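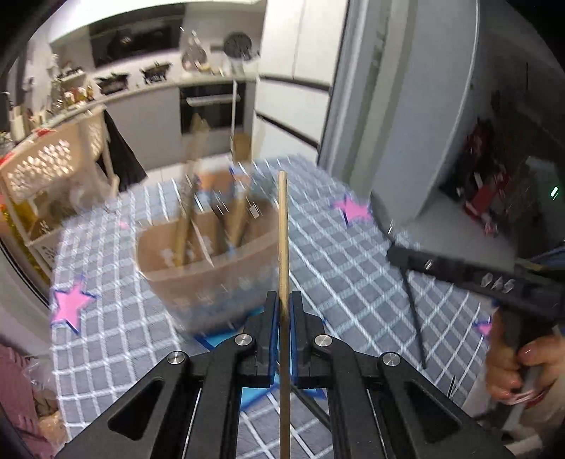
Just iron it through a paper bag and the wax lifts right out, says Annick Pelletier, and that would have been the end of it if I hadn't already tried that on a different cloth two years ago and ended up with a greasy see-through patch the size of a saucer. So now I'm scared of the iron and I'm asking you all before I touch anything.

Here's the situation. We had a long birthday dinner in May, candles all down the middle of the table, and somebody (my brother-in-law, it's always my brother-in-law) reached across for the potatoes and knocked over two of the Kivholm tapers. Dark red ones, naturally. The tablecloth is a Marchand, 108 inches long, cream cotton with a woven border, and it was a wedding present, so I would really like it to live. The wax went down in one big puddle and then a trail of little drips toward the end where the kids were sitting.

I scraped off what I could with the back of a butter knife once it had set. The lumps are gone but there's a hard thin layer down in the weave, and around it a pinkish stain that I think is the dye from the candle. I haven't washed it. I folded it up and put it on top of the dryer and have been walking past it feeling guilty.

So what do I do first, the wax or the color? Does the iron thing work if you do it properly, and what is properly? And is hot water a terrible idea? The label says warm wash and medium iron, no bleach. My iron is an old Fenar with a steam setting that spits, if that matters.

Also, has anyone done this with a cloth this big? I don't have a table I can spare for a whole day, and my ironing board is the skinny kind.

Thank you!! I've read so many conflicting things that I'm cross-eyed.

Posted by Geum-ok Son
2,474 views, 3 replies

mossbucket

Wax first, color second, always. If you go after the dye while there's still wax in there, the wax seals it in and you're just rubbing the top.

Your friend is right about the iron, I think what got you last time was either the bag or stopping too early. The greasy see-through patch is wax that melted and spread and then stayed put. It doesn't mean the cloth is ruined, it means you were halfway done. I've had that patch myself and nearly threw out a perfectly good runner over it.

How I do it. Put the cloth in the freezer for an hour or so, folded with the waxy part on the outside. Yes, the whole thing, shove the peas over. When it comes out, bend the fabric back and forth under the wax and it'll crack and you can flick off a surprising amount. Use a plastic card or your fingernail. I'd skip the butter knife on a woven border, it can snag a thread.

Then the iron. Turn the STEAM OFF and empty the water out completely, because a spitting iron will drive you nuts here. Old towel on the board, then plain white paper towels, then the cloth with the wax side down, then more white paper towels on top. No printed paper towels with the little geese on them, the ink can come off. Same with grocery bags, I've had store lettering end up on a pillowcase. Iron on low-medium, a few seconds at a time, pressing down and lifting up. Don't slide it around. As soon as the paper looks greasy, swap it for clean, top and bottom. You will go through a lot of paper. I'd say half a roll for a puddle like yours – keep going until a fresh sheet comes away with nothing on it, and then do two more.

Work from the outside of the spot toward the middle so you aren't pushing it outward.

For the color, dab the back of the stain with rubbing alcohol on a cotton ball, with something white and absorbent underneath to catch it. Try it on the hem first. Red candle dye is stubborn and you may need to do it four or five times. It'll look like it's getting worse for a minute when it goes bright pink. Keep dabbing. Then a bit of regular dish soap worked in with your fingers, leave it for fifteen minutes, and wash warm like the label says.

DO NOT put it in the dryer until you're sure it's all out. Hang it and look at it in daylight. Dryer heat sets whatever is left and then you and I are both sad.

About the size: I did a banquet-length one on the kitchen floor once, on a folded bath mat with a towel over it. Only the bit you're working on has to be flat. Pile the rest in a clean laundry basket next to you so it isn't dragging through the crumbs. My knees complained but it went fine.

R. from upstairs

boiling water. stretch it over a bowl with a rubber band and pour from up high. my grandmother did it with everything

ok I just saw it's colored wax and there's a woven border, maybe don't. it works great on plain white though

dell_and_the_dog

Mossbucket has covered the wax better than I could, so I'll only add on the dye part.

I worked the linen room at a banquet place for a long while, we had over 2,000 cloths in rotation, and red candles were the thing I dreaded most after beet salad. Alcohol is good. If you've done four rounds and there's still a pink shadow, stop with the alcohol and soak it. We used oxygen bleach powder, and before you panic, it isn't the same as chlorine bleach. But your label says no bleach without saying which kind, so I would test it on an inside corner of the hem overnight and see how the cream holds up. Cream is trickier than white. What you don't want is a nice bright clean circle in the middle of an ivory tablecloth, I have made that circle, and there's no fixing it short of soaking the entire cloth to match.

If the test is okay, do the whole cloth in the bathtub for that same reason. Lukewarm water, powder dissolved first, and push it around with your hand every so often. Give it overnight. I use Camum powder at home but any plain unscented one will do you.

Two other small things. Check the fold lines, because wax likes to transfer when you store it folded, so there may be a second faint spot you haven't noticed. And if the table underneath is wood, look at that too! Hair dryer on low and a soft rag will usually take care of it.

I disagree a little with putting the whole thing in the freezer, only because a big cloth takes forever to get cold in the middle. A bag of ice laid on the spot for ten minutes does the same job. Put the ice in a second bag so it doesn't leak.

Geum-ok Son

Thank you both (and R., I laughed). Freezer is full so I'm going with the ice bag, and I've bought the white paper towels. You were right about the fold lines, there's a second spot near the hem that I'd missed completely. Going to do the iron part tonight after the kids are in bed, and I'll test the powder on the corner before I do anything brave in the bathtub.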